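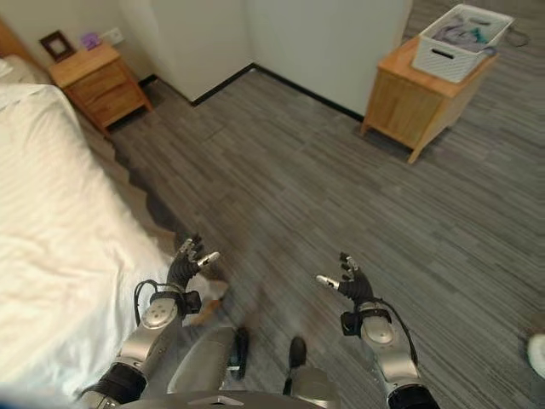 Week 4 handout: Household tasks and what your build can really do
Evening course, Home and Shared-Shop Robotics
Instructor: Isabelle Lavoie
Shop hours: Sunday, 1 to 6 p.m.

Read this before the session. Bring your build log and a pencil.

1. Where we left off

Last week Yasir Lashari asked why I keep calling bedroom chores hard when there are so many clips of robots doing them. My answer was short and a little rude, so I owe the class a longer one.

A clip shows you one run. It doesn't tell you how many runs came before it, who set out the clothes, or whether a person was driving the arms. Until you know those three things you have learned that the motion is possible. You have not learned that the machine does it.

2. Hands

Most of you want fingers. I would still start with a two-finger grip. A hand with a thumb and several fingers gives you more ways to hold a shirt and many more ways to drop it, and each joint is one more thing to calibrate. Hammad Mughal spent most of November on a single thumb. It moves nicely now. It has yet to pick up a sock twice in a row.

If you insist on fingers, log these for every attempt:
Object and starting pose
Open-hand position before the reach
Grip closed, yes or no
Object still held after 4 seconds
Who or what chose the motion (script, trained policy, person)

The last line is the one people skip. Don't skip it.

3. Cables

Any cable running outside the forearm needs slack at the wrist, and slack makes a loop. Loops catch on bed corners, drawer pulls and basket handles. Turn the wrist through its full range by hand, power off, and watch where the loop goes. Then do it again with the arm over a mattress. Zip ties placed on a straight arm will be too tight on a bent one. The Jarnix sleeve some of you bought is fine for keeping dust off. I have seen no sign that it prevents snags, whatever the package says.

4. Soft things

A sheet has no edge your depth camera can trust. Pale cloth on a pale bed is worse, and folded clothes in a basket tend to read as one lump. Fitzgerald Dunleavy's shop notes give 13 clean grabs out of 42 tries at taking the top item from a pile, with the basket in the same spot each time. He was pleased. I would like to see the numbers with the basket turned a little.

Carpet matters too. Legs that stand well on a concrete shop floor may rock on carpet, and a small rock at the ankle is a large miss at the fingertips. Test on the floor you plan to use.

5. Exercise

Work in pairs. Pick one chore and break it into steps small enough that each can fail by itself. "Put the laundry away" is not a step. "Close on the basket handle" is.

Run the first step until you have a number you'd show to somebody who doesn't like you. Write down every failure, including the ones you think were the table's fault. Hülya Kurtuluş has the spare grippers in the cabinet by the sink; sign them out and put them back with the screws.

6. For next time

Read the Bạch chapter on contact, skipping the proofs. Locker code for the class tools is 3436. Bring one video of a robot chore that impressed you and be ready to say what you can't tell from it.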